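Visit report: the Rumham student robotics open day
26 Apr 2026
Reading time: 5 minutes
Print this page | E-mail this page

I went to the open day at Rumham expecting to be sold something, and for the first half hour I was. There was a slide show in the lobby with the word "future" on nearly every slide. There was a sign-in tablet that froze. A young man handed me a tote bag from Skuneo, which paid for the parts, and the bag contained a pen and another, smaller bag.

The student project itself was upstairs, in two classrooms at the end of the hall, and it was better than the lobby suggested, though I came away with more questions than the program had room for. It is called Fandstead, after the street where the club used to meet. The students are trying to teach a robot to handle laundry. They began in January with 16 members and they want to take the result to the Tuncer regional competition, where the household category asks a machine to fold and stack ordinary clothes within a time limit.

The approach is not to program the folding. Members take a pair of hand-held grippers home, one for each hand, and do the chore themselves while the grippers record it. Those recordings are then used to train the software. I had read about this kind of thing and assumed it needed a proper lab. A good part of the club's material comes from bedrooms, which the students see as a strength. I am less sure, and I will get to that.

Selvaraj Sultana, who leads the recording group, gave the first talk. She was clear and quick and did not oversell, for which I was grateful after the lobby. A session at home goes like this: put the clothes out, pick up both grippers, fold, mess everything up again, repeat until your forearms hurt. She said the forearms part twice. Most of the folding they record is T-shirts, and the rules for a session fit on one side of a sheet of paper. I asked for a copy and was told it was being revised.

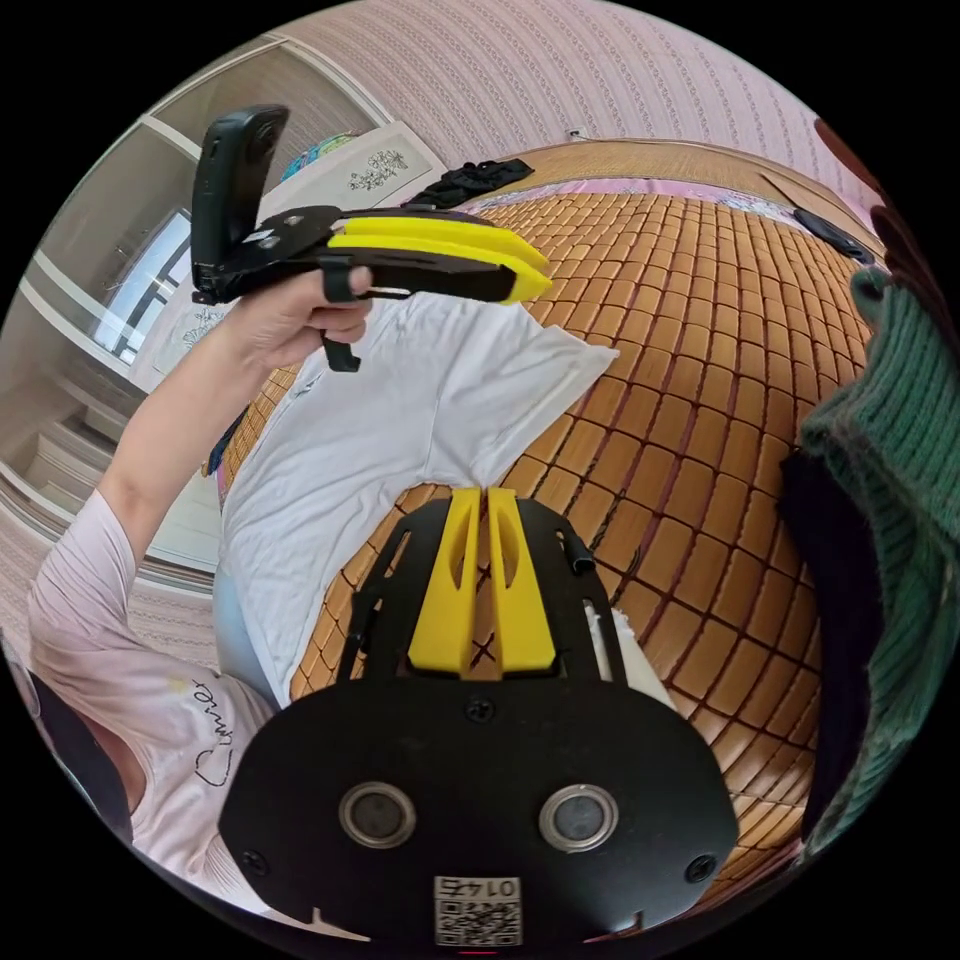

Volkan Tokgöz was not convinced that bedrooms were the right place to start, and told the room so during questions. If every member folds on a different surface, in different light, with different clothes, he said, then a bad result in the competition will teach the club very little, as there will be no way to tell which of those things caused it. He would have picked one table and one shirt and stayed with them until the machine could do it every time. "You can always make it harder later," he said. "I don't see how you make it simpler."

Sultana's answer was that a robot that can fold one shirt on one table is a robot nobody needs. It got a laugh from the parents. I thought it was a fair line and a weak reply. The club has four months of weekends behind it, and when I asked how many of the recordings had been checked by a second person I was told that checking was "ongoing." When I asked what share gets thrown out, two students gave me two different answers and then looked at each other.

The second classroom had the demonstration. A pair of arms on a heavy bench, a T-shirt, a student with her hand near the stop button. We were given 7 attempts, and I stayed for all of them. Two were good: sleeves in, shirt in half, and in half again, a little crooked but recognizable as folding. In another the shirt got as far as the first half and the arms simply stopped, as if waiting for permission. The others were bunching. One arm would take hold of a sleeve, the other would close on air, and the shirt would be dragged to the corner of the bench. The student was good-natured about it and explained that the shirt was a new one. I would like to have seen an old one for comparison, but it was not to hand.

To be fair to them, nobody hid the failures. The fair I attended last year had a curtain, and a video for when the machine was "resting." At Rumham the machine failed in front of grandparents and the students wrote it down on a clipboard. That counts for something with me.

I also liked trying the grippers. Visitors could have a turn in the hallway with a pile of dish towels. It is much harder than it sounds. You lose all the small corrections your fingertips make, and you find yourself bending your whole upper body to turn a corner over. I managed one towel in roughly the time it takes me to do a basket at home. A boy of perhaps ten did far better than I did, and his sister better still.

What bothers me is the claim on the poster by the stairs, which says the project "will give families their evenings back." I do not know who wrote it. None of the students I talked to would defend it, and one of them rolled her eyes. The work upstairs is a decent piece of schooling in patience and record keeping, and two folded shirts is a real result for a club of this size. It does not need a poster about evenings.

Practical notes for anyone planning to go next time. The parking lot on the north side fills early. The talks are repeated in the afternoon but the question period is not, so go to the first one. Coffee is in the lobby and costs 2 dollars, and the machine takes coins only. The elevator was out of order on my visit and the classrooms are on the third floor. The hallway table with the towels closes at 4.

I have asked Sultana for the session sheet again and will post it with her permission if it arrives before the competition.

Contact the editor | Copyright 2026, all rights reserved | Back to top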